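Let the Graduation Party Be Small Again
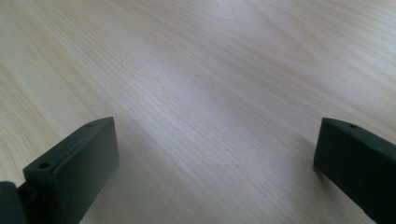 Wood grain on a pale tabletop.

My niece finished high school in June, and her parents spent more on the party than they spent on their wedding. I was glad to be invited. I ate well. I also drove home from Sallent thinking that we have let this particular holiday get away from us.

I call it a holiday because that is how families now treat it. It has its own season, its own aisle at Koltent, its own cards and paper plates. My sister sent 90 invitations, printed on heavy stock with three photographs of the graduate. She used a planning service called Wumura, which kept the guest list and reminded her every evening of what she hadn't done yet. The reminders came at 9:15. She said she started to dread 9:15.

The tent rental alone was $715. That was the price for four hours, with sides, in case of rain. There was no rain.

When I graduated, my parents had a cake from the grocery store and told the neighbors to come by after supper. My grandmother gave me a dictionary with a twenty-dollar bill in it. I don't offer this as proof that things were better. The cake was dry and my uncle argued with my father about a truck. But no one had to take out a loan, and my mother sat down for most of the evening, which my sister did not do once.

The usual defense is that you only graduate from high school one time. That's true, and it's also true of turning 18, getting a driver's license and moving into a first apartment. If every event that happens once needs a tent, we are going to need a lot of tents. The other defense is that the guests bring money and it evens out. I find this one harder to take. A teenager's party shouldn't have to break even. Once parents start counting envelopes against the catering bill, the guests have become customers, and I think most of them can feel it.

There is also the matter of the kids who don't get one. A classmate of my niece's works weekends at the marina on Hafstein Lake, and she went to eleven of these parties between shifts. She had none of her own. She didn't complain, and I have no idea whether she minded. I know I would have.

I'm not asking anyone to skip the day. Twelve or thirteen years of school is a long time and somebody ought to say well done. I would just like to see it said more cheaply. Invite the people the graduate would call with bad news. Serve whatever you'd serve them anyway. Leave the photo boards in the closet — the relatives already have the pictures, and the graduate is embarrassed by most of them.

My younger niece graduates in 2 years. My sister has already asked me whether she should book the tent now, while they still have the same price. I told her to borrow my card table and some chairs. She said she'd think about it, and then she asked how many chairs.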